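Wenditley Kitchen – Gallery

Posted 11/10/2022 by Thảo Vũ

The Wenditley kitchen is finished at the cabinet end, and a few people have asked how the storage was set out. The old layout had one deep cupboard and nowhere sensible for the small items. We replaced it with white drawers and light gray lower doors, under a white countertop with a thick edge. The floor is pale tile and it runs right up to the cabinets.

The drawers were the main reason for doing the job. Koncombe quoted for three depths and we took the middle one for most of the run. The inside is smooth, with slanted sides, so a cloth gets into the corners. Each drawer pulls out on a metal slide rail.

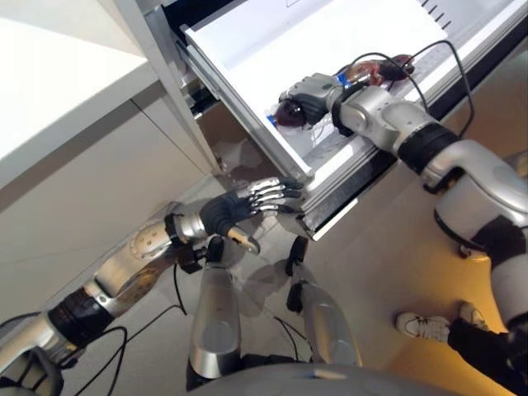 We decided against dividers for now. Nava sells a set cut to size, but it came to 300 dollars for the run and I would sooner see how the drawers get used first. Round things do roll when a drawer is shut hard. A piece of non-slip mat fixes that, and it lifts out for washing.

The countertop was the slowest part. The first one Sturkix delivered was 8 millimetres short at the wall end and had to go back. The second fit, and the edge was sealed the same afternoon. Allow extra weeks for this if you are ordering in February, when their shop closes for stocktaking.

Total for cabinets and counter, with delivery, was 2,043 dollars. Fitting was separate. Paint is not included either – we had enough left over from the hallway.

Still to do: handles for the lower doors, a strip of trim along the wall, and the light over the counter. The colour of the trim is undecided. I will add to this page once the handles are on.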